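Energy and Development, Unit 2: What a Kitchen Burns
Notes to go with Attila Veres's lecture
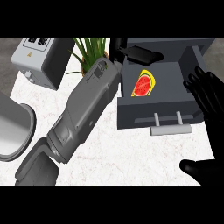

Cooking is the oldest energy use we have and still one of the worst managed. In much of the world dinner starts with wood, charcoal or dung, and the person who cooks it breathes the smoke. Planners tend to forget this. Ask one to sketch a household and you get something like a white marble countertop with pinkish-gray veining, and a socket wherever you'd like one. Start your own sketch with the fuel, then work out who carries it.

Terms to know: stacking (using the new stove and the old fire side by side), useful heat, fuel poverty.

Case: the Ciltico stove program
The Inura foundation gave improved stoves to 38 homes in one valley. When the surveyors came back in March, 27 still had the stove in daily use. The report calls this adoption. Read the appendix, where more than 12 of those same homes also kept the open fire going, mostly for bread. The stove was too small for the bread pan – a fact any cook in the valley could have supplied for free.

Rácz blames the design. Turer blames the price of fuel pellets, and has a long chapter to prove it. Both are on the reading list, Turer in a shortened version, for which you may thank me later.

For the seminar
Bring one page on a fuel your own grandparents cooked with. Who fetched it, what did it cost, and when did they give it up? "They had a microwave" will need a second paragraph.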